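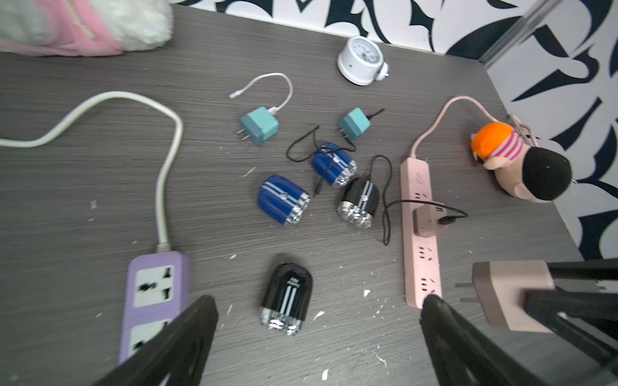
Niltadus: A Word List for Household Odds and Ends

Niltadus is a collection of the everyday names people give to the small things that pile up at home - cords, clips, lids, hangers, bits of string, the thing you use to get the other thing down from the top shelf. It holds 3658 entries, each one a name or short phrase in somebody's own words, together with the kind of object it refers to and a few notes on how it is used. It's a plain text resource, free to download, and I hope it will be of use to anybody who enjoys the way people talk at home, whether you are writing a paper, putting together a crossword, or settling an argument over what to call the remote.

The list began as a shoebox of index cards and grew from there. The cards were typed up over one long winter, the categories were argued over and redone, and what you have now is version 2, which I feel much happier with than I did with the first. If you used version 1, please read the section on changes before you swap the files, as a couple of the columns have moved.

Last updated: 11 February 2024

What is in the download

entries.csv - the word list itself, one name per line
kinds.csv - the object kinds, with a short definition of each
notes.txt - longer remarks that wouldn't fit in a column
faton.py - a small script for checking and sorting the list
LICENSE.txt - the full license text

Everything is saved as UTF-8 with ordinary line endings. The csv files open fine in any spreadsheet program, though do watch out for entries that begin with a hyphen or an equals sign. Some spreadsheets will try to treat those as formulas, and you'll end up with an error message where a perfectly good word used to be.

The columns in entries.csv

name: the word or phrase just as it was given, with the original spelling kept
kind: the object kind, matching a line in kinds.csv
place: Rulville or Prado
how: "spoken" if it was written down from conversation, "written" if it came in on a card
shared: "yes" if the contributor said people outside the household use it too, "no" if they didn't think so, and blank if they weren't asked
see_note: a number pointing to a remark in notes.txt, or blank

I should say a little more about the "shared" column, because it's the one I get the most letters about. It records what the contributor believed and nothing more than that. Plenty of people were quite sure that their grandmother had made up a word which then came in on cards from the other side of town. I have left all of those as "no" anyway. To me the belief is the interesting part, and you can always work out the overlap for yourself by grouping on the name.

Where the words came from

There are two places in the list, Rulville and Prado, and they were gathered in rather different ways. In Rulville, cards were left out at the library desk, the laundromat and the hardware store, with a pencil on a string and a box to drop them in. The card asked one question: "What does your family call this?" Under it was a blank space where people could describe or draw the object. The drawings are a joy, and I am sorry they aren't part of the download.

Prado came later and was mostly done by talking. I sat down with people at their kitchen tables and asked them to empty one drawer, any drawer they liked, and name each thing as they put it back. Some of these visits took ten minutes and some took the whole afternoon (with pie). Nothing was recorded on tape. I wrote the names down by hand, read them back at the end, and struck out anything the person wanted struck out.

In all, 472 households took part. I don't keep names or addresses in the public files, and there is no household column, which means that you can't tell which entries came from the same kitchen. I know this makes certain kinds of analysis harder. I promised it at every table, though, and I would rather keep the promise than have the column.

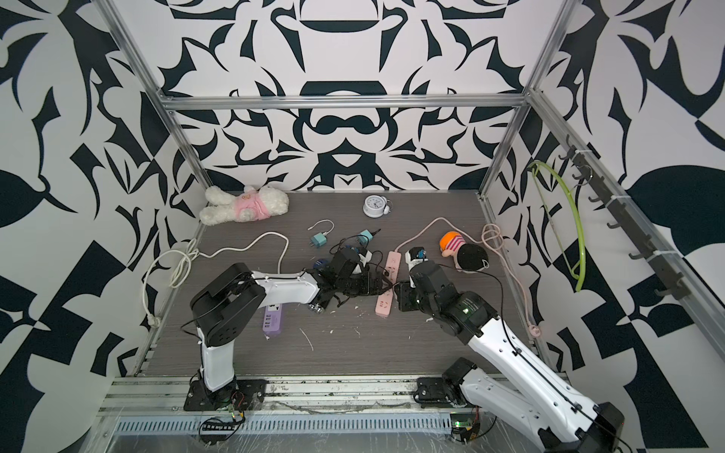
How the kinds were chosen

There are 50 object kinds in version 2. They run from broad ones, such as "cord or cable" and "thing for hanging," to some that are quite narrow, such as "end piece of a loaf." I tried to follow the way people sorted things as they talked. If most folks treated bag clips and clothespins as one family, then they went in together, whatever a store would do with them. The definitions in kinds.csv are short on purpose, and they describe what the thing is for before they describe what it looks like.

A few of the kinds deserve a word of their own.

Cord or cable. This is the largest kind in the list by a good stretch. People have a general word for the whole pile and then a second, more exact word for the one they can never find. "The spaghetti" and "the snakes" both turn up again and again, and so does "the wires," said with a sigh. Chargers are filed here too, but the heavier piece that goes into the wall has its own kind, called "plug block." Where a contributor used one name for both, you'll see the name listed twice, once under each kind.

Power strip. Rulville leans toward "surge," as in "plug it into the surge," and Prado toward "the multi." There are also a few animal names, mostly "caterpillar" and "piglets." I had planned to fold this one into "plug block" and I'm glad I didn't.

Thing for hanging. Hangers, hooks, nails that have been in the wall since before anyone can remember. I was surprised by how many households have separate words for the good hangers and the bad ones,

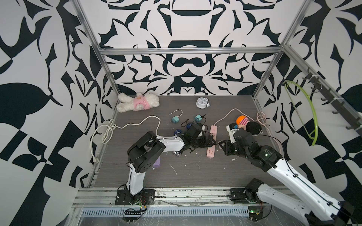 and how firmly they stick to them. "Cleaners" for the thin wire sort is common in both places. The nicer ones are often named after whoever brought them into the house, so there are a number of entries like "Auntie's" that will look odd in the list unless you know to expect them. I have put a note number beside each of these.

Soft toy. Proper names of individual toys are left out, partly for privacy and partly because the list would never end. What's kept are the group words: "the gang," "softies," "the bed people," and so on. If a name had turned into a general word in that house - one family called every stuffed animal a "Bunbun," bears included - then it is in.

Drawer. Yes, the drawer itself is a kind. "Junk drawer" is in the list only once for each place, as is every exact repeat, and I didn't keep a tally of how often it came up. Please don't use Niltadus to work out how common a word is. It was never built for that, and any number you got would be telling you more about who happened to be doing laundry on a card day.
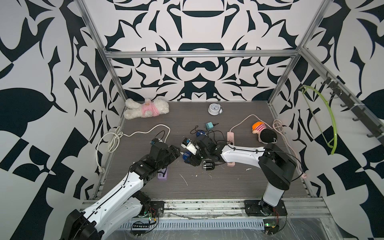 Power strips, cables and plush toys on a gray wood-grain tabletop.

Using the Faton script

Faton is the little script that comes along with the list. It needs Python 3 and nothing else. Put it in the same folder as the csv files and run it from there:

python faton.py check
python faton.py sort
python faton.py pick "thing for hanging"

The first one looks through entries.csv for kinds that aren't in kinds.csv, blank names and stray spaces. The second puts the list in alphabetical order and saves it as a new file, leaving your original alone. The third prints all of the names for one kind. Quotation marks are needed when the kind has a space in it, and I forget them myself every time.

Faton ignores capital letters when it sorts but it does not ignore apostrophes, so "doohickey" and "doo'hickey" may land a few lines apart. I've tried to fix this and made things worse, so for now it stays.

Changes since version 1

The "place" column now comes before "how."
"Gadget" is gone as a kind, and its entries have been moved to better homes.
The Prado entries are new.
Duplicate names within the same kind and place have been merged.
Spelling is no longer tidied up. In version 1 I had corrected some of it, which I regret, and I went back to the cards to put the original spellings back in.

Things to keep in mind

The list is in English only, apart from a small group of words that have settled into English-speaking homes from other languages. I haven't labeled where those came from, as I'm not qualified to do it well. Older contributors are better represented than younger ones, more so in Prado, where visits took place during the day. A handful of entries are mildly rude. They are marked in notes.txt, and you may want to take them out before using the list with children.

Sending in words or corrections

New words are always welcome. Please send the name, the kind you think it belongs to, and a sentence on how it gets used, and tell me whether you would like it listed as spoken or written. I can only add words from Rulville and Prado at the moment, but I'm keeping the others in a separate folder and would love to do something with them. The next batch goes in at the end of March.

License

You may copy, share and change the list for any purpose, as long as you mention Niltadus and say what you changed. Faton is under the same terms.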